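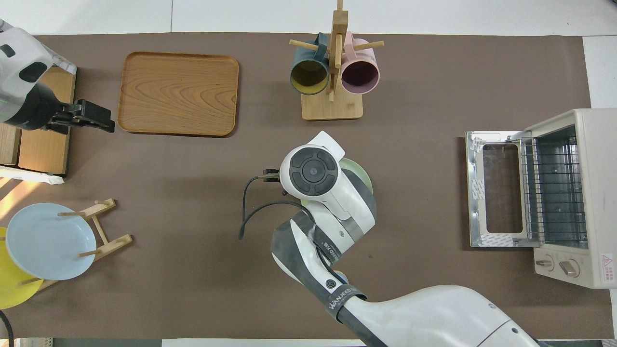 Bart Hoekstra writes that his group's values for the zinc and copper sulphate displacement come out low every year, whichever cup they use, and he asks whether the cooling correction is worth the class time or whether a better lid would do the same job. Several other readers have put the same point in different words since the July issue, so the method is set out in full below.

Why the highest reading is too low

When zinc powder is added to copper sulphate solution, the reaction takes a short but real time to finish. During that time the mixture is already warmer than the room and is losing heat to it. The highest reading on the thermometer is the point at which heat is being lost as fast as the reaction supplies it. It falls below the temperature the mixture would have reached if the reaction had been instant. A lid reduces the loss. It does not remove it, and it has no effect on the lag of the thermometer, which pulls the reading the same way.

The correction works by drawing the cooling line back to the moment of mixing. It needs readings before the zinc goes in and a good run of readings after the peak. Most of the poor graphs we are sent stop too early for the line to be drawn with any confidence.

Procedure

Measure 100 cm3 of copper sulphate solution into the cup with a pipette or burette. A measuring cylinder is acceptable for a first attempt, but the error is then carried through to the final figure. Fit the lid. Start the clock and record the temperature at zero, one, two and three minutes, stirring throughout. At four minutes add the zinc, all at once, and take no reading. Record again at five minutes and at each minute after that until the temperature has fallen steadily for long enough to give a straight section on the graph.

The zinc should be in excess. State this in the written method, as the amount of heat is then fixed by the copper ions and the mass of zinc need not be known closely. Use powder. Granules react slowly, the peak becomes broad, and the line drawn back to four minutes is then hard to defend.

Stirring

This matters more than the lid. Zinc powder settles, and copper forms on its surface. If the solid sits at the bottom of the cup the reaction slows and the peak comes late. At Darkach the sets were run on the Hosetti stirrer at 700 rpm with a short bar, which kept the powder moving without splashing the lid. The older Drollon plates will also do it, but the dial on those has no useful scale and the setting has to be marked by hand. Make sure the heater is off and the plate is at room temperature before the cup goes on. A plate still warm from the previous class will flatten the cooling line, and the graph will look better than it should.

Stirring by hand gives fair results if one person does nothing else. Do not stir with a glass thermometer.

Drawing the graph

Plot temperature against time. Draw one straight line through the points before mixing and carry it forward to four minutes. Draw a second through the cooling points and carry it back to four minutes. The temperature change is the vertical distance between the two lines at that time.

Leave out the points on the rise, and any close to the peak where the curve is still bending. Pupils often join the second line to the highest point because it is the highest point. It should be used only if it lies on the straight section.

Calculation

Multiply the mass of solution by its specific heat capacity and by the corrected temperature change. Divide by the moles of copper ions, convert to kilojoules and give the sign, negative in this case. The usual treatment takes the density and specific heat capacity of the solution to be those of water, and ignores the heat taken up by the cup and the zinc. These are separate sources of error. The graph corrects for loss to the room and for nothing else, which is probably why Hoekstra's figures would still fall a little short with the correction applied - the thermometer, stirrer bar and cup all have to be warmed as well.

Loggers

The Bravo temperature probe can be used in place of a thermometer and gives many more points. Switch off any smoothing in the software before the run. Smoothing rounds the step at the moment of mixing and can shift the start of the cooling section. The fitted line should be applied to a chosen range of the data, with the range noted beside the result.

Disposal and safety notes are unchanged from the printed sheet. Zinc powder is flammable and should be weighed out away from flames, and copper sulphate solution must be kept out of the drains where your local rules say so.

The corrected sheet is dated 8/15/25 and replaces the version with the axis labels reversed. Please discard older copies.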